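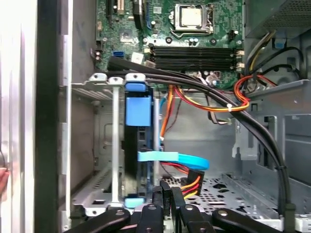
On the keeping of household records

It has been my practice for a number of years to set down, each December, a short statement of how the household papers are kept. Readers of this page who attended the talk given by Rattana Pongsiri at the Dretanard reading room will recognise much of what follows. I have altered her method in several respects and take responsibility for the alterations.

The papers are divided by the date on which they may be destroyed. Subject is a secondary matter. A gas bill and a dental receipt which expire in the same year are placed in the same folder, and the folder bears that year on its spine. Deeds, certificates and letters of a personal nature carry no expiry and are held separately in the bureau.

At the last review the folders held 610 sheets. After the expired years had been removed, 419 remained. The greater part of what was removed consisted of correspondence with Varkance concerning the boiler contract, which was settled to my satisfaction and need not be revisited. I retained the final letter.

Guarantees present a particular difficulty. The Pirkex guarantee for the kitchen extractor is printed on paper which fades, and it has been copied out by hand on the reverse. I would advise the same for any till receipt which must last longer than a single winter.

It is further my practice to keep a typed index, one line to each document, stating the date, the sender and the folder. The index is printed once a year and the previous printing is discarded. A second copy is held by my sister, together with the spare key to the bureau. The typed version is stored on the computer, and a copy of it is made at the end of every quarter.

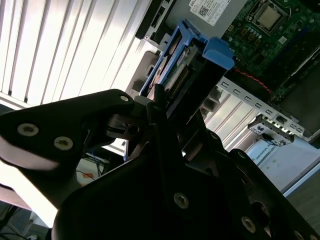
Hard drive inside an open computer tower.

With regard to time, I allow 30 minutes on the first evening of each month for filing, and no more. Papers which cannot be placed within that period return to the tray. If a paper has returned to the tray 3 times it is read in full, and a decision is made.

A correspondent, Dimitriou, has asked whether envelopes should be kept. They should be kept where the postmark may be required as evidence of the date of posting, and in no other case. He also enquired about coloured folders. I have used plain buff throughout and have no opinion on the matter.

The revised list of retention periods will be placed on this page when the index has been printed.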